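Search
Search this site
Thursday
By Lorna Salazar
1762 shares
2 comments

The plastic plant has won, and I would like a recount

I spent most of April looking at small rooms, and by small I mean the sort of display corner a shop or a trade hall puts up overnight: two walls, a floor, something printed on the walls to suggest a tree was involved. I went because a reader wrote to say I was a snob about artificial plants. Her name is Analyn Dimaculangan and she has eleven of them, she says, and has not had to wipe up soil in years. I told her I would go and look again with an open mind. I have now looked.

My mind is still fairly open. It is also irritated.

The case for the fake plant is easy enough to make. It needs no light. It can go in a corner with no window, which is where most apartments have their saddest corner. You can leave for two weeks and come home to the same plant. Oluf Skov, who fits out waiting rooms for a living and sold me on none of this, told me his clients quit asking for real ones after the first winter, when everything by the door went brown and had to be thrown out. I believe him. I have killed ferns myself, and a rubber tree that deserved better.

What I don't believe is the next step in the argument, the one where the plant fixes the room. It gets said constantly. Put some green in the corner and it "softens" the space. The Omside catalog says it on practically every page. Softens what? If the walls are loud, they are still loud with a plant in front of them. You now have loud walls and a plant.

Take the printed wood panel, which seems to travel with the fake plant wherever it goes. I have no quarrel with a plain one in a plain brown. But the fashion this year is for dark brown grain with red-orange streaks run through it, bright ones, and I can't think of a piece of furniture I own that would be happy standing near it. Then a pale floor goes underneath, so the walls look darker still, and a metal strip goes up the corner to hide the join. By that point the plant has a lot of softening to do. 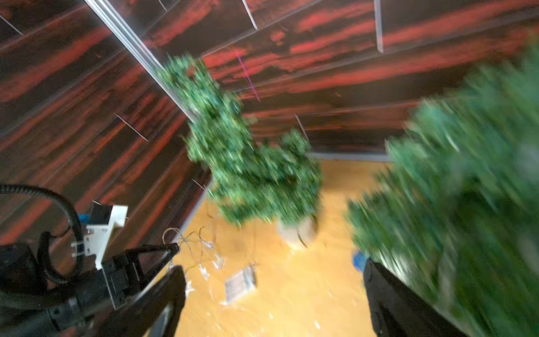 The corner problem

My complaint about that arrangement is mostly one of placement. A light pot on a light floor disappears. The pale round pot is down there under the leaves, and the yellowish floor just about swallows it, so what you get is a bush growing out of the ground beside a baseboard. A darker pot would have cost the same. The tall shape is right for a corner, I'll give it that, and green does stand up well against brown. But there is a second mass of leaves over on the right as well, and in a space that tight I would take one away before I added anything.

I'd also have those clear pins out of the walls. Acrylic is supposed to be invisible and never is. People choose it because they can't decide whether they want hardware, and so they get hardware that catches the eye a little and looks unfinished. Use a proper brass one, or fill the hole.

Kristine Lumbao, who edits this column and has opinions of her own, wrote in the margin of my draft: "But would a real plant look better in there?" It's a fair question and I have been chewing on it. Possibly for a month. After that it would be leaning toward whatever light it could find, and I would be writing a different column about neglect.

The dusting

My real objection is housework. Fake plants are sold as no work at all, and they are dust shelves. Every leaf is a small flat surface, and a bushy one has more of them than you will ever get to. I have tried the shower, the hair dryer on cool, a paintbrush, and a pack of Clinell wipes left over from a hospital stay, which took me most of a Thursday evening and did half of one plant. The paintbrush was best. The shower got water down into the base of the pot and it stayed there.

A real plant gets dusty too, of course. The difference is that you're already standing over it with the watering can, so you notice. The plastic one you stop seeing after a week. Efren Quiambao cleans offices at night and he told me the fake ficus is the one thing in a lobby that never appears on the job sheet. He does it anyway, twice a year, outside, with a leaf blower.

So Analyn, I've moved a little. If you have a dark corner and you want something tall in it, buy one plant, a decent one, and spend the money you saved on a pot you can see. Keep the wall behind it quiet. Brush it when you do the blinds. I would leave the other ten at the store, but you have them already, and I gather they're staying.

1762 shares
2 comments
Post a comment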